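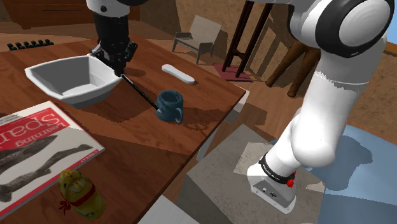 *Blue mug on a brown table.*

July 12, 2023

So I've given up coffee after lunch. I know, I know, everyone and their dog has done this and written about it, but I've been at it since February and I've got opinions now, so put the kettle on (decaf for me, please) and let me go on a bit.

It started when we moved to Cindbridge and I stopped sleeping. I blamed the new flat. I blamed the bin lorry, the streetlamp outside the bedroom, the mattress, the upstairs neighbours and their late-night furniture moving. I bought blackout curtains! I never once blamed the enormous mug of coffee I was having at four in the afternoon, or the second one at six if the day had been a long one.

Then I had a stinking cold for a week and couldn't face anything except hot water and lemon, and I slept like a baby. Nose completely blocked, throat like sandpaper, eight hours straight. Hmm.

The first fortnight off the afternoon stuff was grim. Headaches, mostly, and a sort of fog that came down at three and didn't lift until dinner. I ate a shocking number of biscuits. What helped was keeping the ritual and swapping what went in the mug, because I do like having something warm to hold while I pretend to answer emails.

Things I tried, in no order at all: peppermint tea (fine), chicory (tastes like a bonfire, sorry to anyone who loves it), a tin of decaf from Skimano that cost far too much and was lovely, and rooibos, which I've ended up drinking by the bucket. The little Samarakoon tea shop by the station sells it loose in 500 gram bags and I'm on my third. They also do a ginger one that blew my head off, in a good way.

Mornings are still proper coffee. I'm not a monster. I've got an old stovetop pot with a wonky handle and I wouldn't part with it for anything, and that first cup tastes better now that it isn't one of five.

Am I sleeping? Mostly, yes! I still wake up when the bin lorry comes, so I wasn't completely wrong about that one. The curtains were worth it too.

Next on my list is sorting out the biscuit habit, which has hung around long after the headaches went. If you've got a crunchy thing that isn't a biscuit and isn't a carrot, please leave me a comment.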